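Week 5 notes: compressed air leaks, and why your compressor never gets a nap

Okay, picking up where we ran out of time on Thursday. I had just put the load/unload chart from the Sekiguchi plant on the screen and somebody asked why the compressor kept kicking on during the lunch break, with every machine in the building shut off. Great question! The answer is leaks. Air was going out through fittings, old hoses and drain valves the whole time, and the compressor was running just to keep up with them.

You can measure this yourself with a stopwatch. Shut down everything that uses air, leave the compressor on, and time how long it runs loaded (call that T) and how long it sits unloaded (call that t). Do it for several cycles and add them up. Then:

Leak share (%) = T x 100 / (T + t)

Say your totals come out to 12 minutes loaded and 9 unloaded. Put those in and you get 57 percent, and yes, I have seen a shop that bad. Please note this formula is for load/unload machines. If yours has a variable speed drive, you'll need the flow meter method from the Vima reading.
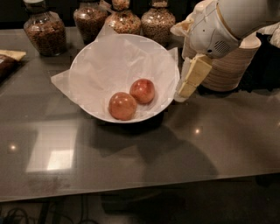 Once you know you have a problem, go hunting. I like an ultrasonic detector for a noisy floor, but soapy water and a brush will do fine on a joint you can reach. Tag each leak as you find it and write down the line pressure. My old boss Siu-ming Hsiao had us start at the point of use and work back toward the compressor room, and I still do it that way (quick couplers and filter bowls first, they're the usual suspects).

A word about pressure. People love to turn it up when a tool feels weak. Higher pressure pushes more air out of every hole you haven't fixed, so now you're paying extra for the leaks too. Check for a clogged filter or a skinny hose before you touch that setpoint!

For next time: read chapter 13, skip the part on dryers, and do problems 9 and 14. The Lullia data sheet goes with problem 14. Brenda has the spare stopwatches if your phone isn't allowed on the shop floor.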